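Shellfish Health Notes

Oyster growers: what to send us, and when

The spring sampling round opens soon, and several growers have asked for a plain summary of how submissions work now that the Siltamach lab has taken over histology from Pirihi. Most of it is unchanged. The main differences are in the paperwork, the fixative and the number of animals we need from each lease.

Last year's round brought in 675 oysters from leases on both sides of Pekumley Inlet. Of those, 101 could not be read properly. The most common trouble was slow fixing. An oyster that sits dead in a warm bucket for half a day starts to break down, and by the time the tissue is on a slide the gut lining has sloughed off and the digestive gland is mush. We can still say the animal is an oyster. We cannot say much about what was living in it.

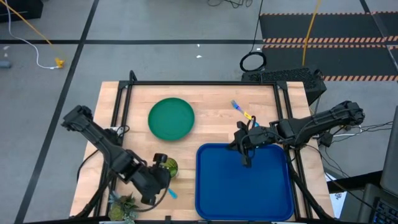
Hamish Whitcombe wrote in to say that his crew had been keeping their oysters on ice on purpose, as the old instruction sheet told them to, and they still got two lots back marked unreadable. He would like the sheet to say how long is too long.

It is a fair point, and the new sheet does. Live oysters should reach the lab within 24 hours of leaving the water. Pack them cup side down in a cooler with damp burlap or newspaper, and put the ice packs on top with a layer of cardboard between. Oysters should not touch ice or sit in melt water. Fresh water kills them, and direct ice can damage the tissue enough to confuse the reading. We suspect that is what happened with his two lots, although we can't be sure from the slides alone.

Sample size

A routine check takes 30 animals from each lease. If you have seen unusual losses, send the sick ones: gapers that still close when tapped, slow closers, thin or watery meats. A handful of oysters that are dying is worth more to us than a full bag of healthy ones. Bag them apart from the routine sample and write "mortality" on the bag in pencil. Ink runs.

Empty shells are no use for histology, but please keep count of them. The proportion of fresh boxes (clean inside, hinge still attached) to old boxes tells us a good deal about when the deaths started.
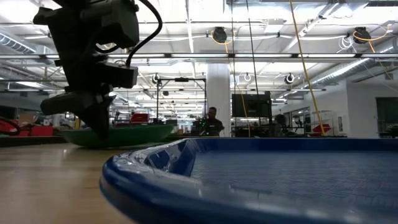 Fixing your own samples

Growers on the outer leases can't always make the 24 hours, and for them we supply jars of Davidson's fixative. Eight leases used the jars last September and the slides were good - better in several cases than the ones made from live deliveries.

Shuck the oyster without cutting into the body. Take one slice, a little under a quarter inch thick, running across the animal so that it includes gill, gut, gonad and mantle. Drop it in the jar right away. Use at least ten parts fixative to one part tissue, and don't crowd the jar. After 24 to 48 hours the tissue should be moved to 70 percent alcohol, so write the time of fixing on the label.

Davidson's contains formaldehyde and acetic acid. Wear gloves and eye protection, work outdoors or with good air flow, and do not pour leftovers over the side. We take back used and unused jars. The safety sheet is taped inside the lid of each crate.
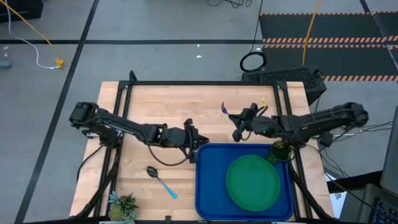
Can I freeze them if I miss the pickup?
Frozen oysters can't be used for histology, as ice crystals burst the cells. They can still be tested by PCR for a known parasite, so if freezing is your only choice, call first and we will tell you which test makes sense.

PCR and histology answer different questions. PCR looks for the DNA of one particular organism and will find very small amounts of it. It does not show whether the animal was sick, or whether the parasite was in the tissue or just passing through the gut. Histology shows the damage, and sometimes shows things no one was looking for. When a PCR result comes back positive we will usually ask for a second sample for slides before we say anything about disease. 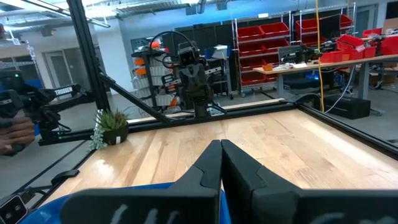
Fees and pickup

The routine check is $155 per lease, the same as last year. Mortality samples are free. The Grosier landing pickup runs as before, and coolers left there should carry the lease number on the outside as well as on the form. Results go to the lease holder by email, usually within four weeks. Anything notifiable also goes to the state, and in that case we will phone you first.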